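Notes from the harbour

Hello again from a very warm kitchen table. I promised in the last newsletter that I would write up our week on Ladis properly, and I have been putting it off because every time I sit down to do it I end up looking at ferry timetables for next year instead. So, kettle on, here goes.

Ladis is one of those islands that the big boats sail straight past. You take the fast ferry as far as Floren, get off with everybody else, and then walk the wrong way along the quay until you find a much smaller boat called the Cekix. It goes over twice a day in summer and once a day from September, and the crossing takes 900 of the longest seconds of your life if there is any wind at all. (Yes, I timed it. I was trying not to look at the horizon, or away from the horizon, whichever one you're meant to do.) On a flat day it's lovely and you can sit on the bench at the back with your feet up on the rail.

The port is just a row of houses, a bakery, two places to eat and a shop that sells fishing line, tinned peaches and sun hats. We stayed up the hill in the old village, Anghel, and I would do the same again in spite of the steps. There are 562 of them from the harbour to the church square. I know this because it's painted on the wall at the bottom, in blue, with a little arrow, which I thought was a bit cruel. There is a road as well, and a minibus that goes up and down it more or less when it's full, but the evening bus had gone by the time we landed, so up we went.

Which brings me to packing. I have been going to islands for years and I still take too much. This time I was strict with myself and took one soft bag and nothing with wheels, and I can't tell you how glad I was by step two hundred or so, when we passed a couple sitting on a wall with a hard suitcase each, having a quiet argument. Wheels are no use at all in Anghel. The lanes are all cobbles and corners, and the minibus driver likes to throw things on the roof.

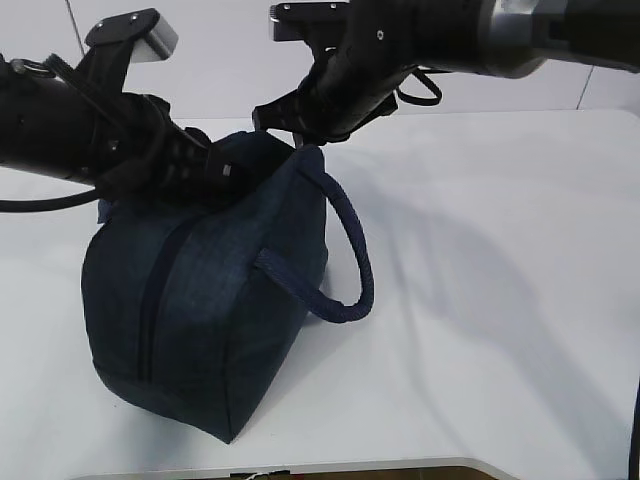
In the end I wore the same two dresses all week and washed one in the sink each night, and it was dry by breakfast. The only thing I missed was a decent pair of shoes. Sandals are fine for the beach and the square, but if you want to walk over to the north side you need something with a proper sole, as the path is loose stone most of the way and there are thorns.

And do walk to the north side! We set off at seven, while it was still cool, and had the whole path to ourselves apart from goats. It climbs up behind the church, goes past a threshing floor and a couple of tiny white chapels, and then you come over the top and there's nothing in front of you but sea. It took us two hours with stops. Down at the bottom there are 4 coves in a row, the last of them only reachable by scrambling round the rocks, and that's the one with the best swimming. The water drops off quickly so you need to be happy out of your depth. Take more to drink than you think you'll want, and something to sit under, for there isn't a scrap of shade after ten.

If that sounds like too much effort, the town beach is perfectly nice. It's pebbly and has a line of tamarisk trees along the back, and the nearer of the two tavernas will bring your lunch down to you if you wave at them. I had the chickpeas baked in the oven three days running. They go in overnight and come out sweet and soft, with a lot of lemon, and a bowl of them with bread and a tomato salad cost me less than a sandwich at the airport. The other taverna is better for fish, but go early. When it's gone it's gone, and they'll offer you an omelette with a very straight face.

A few practical bits, as several of you wrote in and asked after the Floren piece. There is one cash machine, in the port, and it was empty for two of our seven days, so bring notes. Rooms in Anghel are mostly let by families and you book by telephone — a bit nerve-racking if your Greek is like mine, but everyone was very patient. Ask for one at the back of the village if you can. The view isn't as good but you get the breeze, and you don't get the bakery van reversing at 5 in the morning. Phone signal is fine in the port and comes and goes further up. And if you have a flight home to catch, please don't leave Ladis on the same day. We had a whole afternoon when the Cekix didn't run because of the wind, and people were pacing up and down the quay looking quite ill.

We went back to Floren the night before and stayed in a plain little room over a chemist's. I was a bit sulky about it, but we had a last swim off the rocks below the lighthouse and then grilled sardines on the front, so I can't complain too much.

Next time I'll be writing about the ferry passes and whether they're worth the money, with a bit on travelling out of season for those of you who can't bear the heat. If you've been to Ladis in spring do drop me a line. I'm told the hills go yellow with flowers and I'd love to know which weeks are best.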